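Posted 19th September by Nina

Last updated: 19th September

The flapjacks have finally worked. I say finally, as I've been making them on and off since May and most of the earlier batches were either gravel or a sort of warm oat soup that set in the corners. My household ate all of them, so perhaps the bar was never very high.

The trouble started with the tin. Mine is a Skimora, bought in the closing-down sale of the kitchen shop in Ratden, and it is a slightly odd size, too big for every recipe that says "small square tin" and too small for the ones that say "traybake tin". For months I blamed the oats. Then I blamed the oven. The real problem was that I was spreading the mixture out thin to reach the edges, like butter at a bad hotel, and then baking it for as long as the recipe told me to. Thin flapjack plus full baking time is a roof tile.

So now I make a bit more mixture and keep it deep. You want:

200g butter
200g soft brown sugar
4 big tablespoons of golden syrup
400g porridge oats, the cheap sort
a good pinch of salt
a handful of something else, if you must

The cheap oats matter more than I'd like. I once bought a bag of Drerero jumbo oats, which cost twice as much and came in a paper bag with a ribbon, and the flapjacks fell apart as soon as anyone looked at them. Lovely oats for porridge. Hopeless for this. The small dusty ones at the bottom of an ordinary bag are what glues everything together, and I've stopped feeling bad about it.

Melt the butter, sugar and syrup in your biggest pan on a low heat. Don't let it boil. I know it looks as if it would like to boil, and I know you've got other things to do, but boiled syrup is how you get the kind of flapjack that takes a filling out. Warm your spoon in hot water before it goes in the syrup tin and the stuff slides off, more or less. Some of it will end up down the side of the tin and glue it to the shelf until Christmas.

Take the pan off the heat, tip in the oats and salt and stir until there are no dry patches left. There is always one dry patch, at the bottom, under the handle side. Go back and look for it.

Then the handful. I've tried raisins (fine, though the ones on top go like little coals), chopped apricots (very good), pumpkin seeds (virtuous, get everywhere) and once a chopped-up chocolate bar, which melted straight into the pan and turned the lot the colour of a wet fence. If you want chocolate, put it on top at the end like a sensible person.

Line the tin with baking paper, leaving enough hanging over the sides to lift the whole slab out later. Press the mixture down firmly with the back of a spoon. More firmly than that. I do the corners with the bottom of a mug.

Bake at 160 fan for 25 minutes. It should be golden at the edges and still look underdone in the middle, and when you nudge the tin the middle should wobble slightly and fill you with doubt. Take it out anyway. This is where I went wrong with at least four batches – I gave it 5 more minutes to be on the safe side, and there is no safe side.

Leave it for ten minutes, mark it into 12 with a knife, then leave it alone until it's completely cold. I mean cold, as in go out and come back. Cutting it warm gives you granola. I have eaten a lot of this granola on yoghurt and told people I meant it.

They keep for five days in a tin with a lid, or so I believe, never having got past the third. They also freeze well if you put a bit of baking paper between the layers, and a frozen one dropped in a lunchbox at eight has thawed nicely by noon.

I have been asked whether you can cut the sugar down. You can, by a quarter or so, and they'll still hold together, but they'll taste like something you'd give a pony. If that's the way you're going, put some orange zest in and a bit more salt, and it helps.

Next I want to try a batch with stem ginger and some of the syrup from the jar, as there are two open jars in the fridge and I can't remember why I needed either of them. 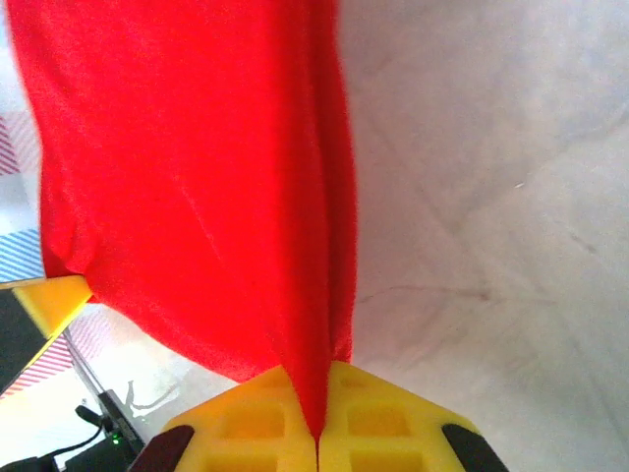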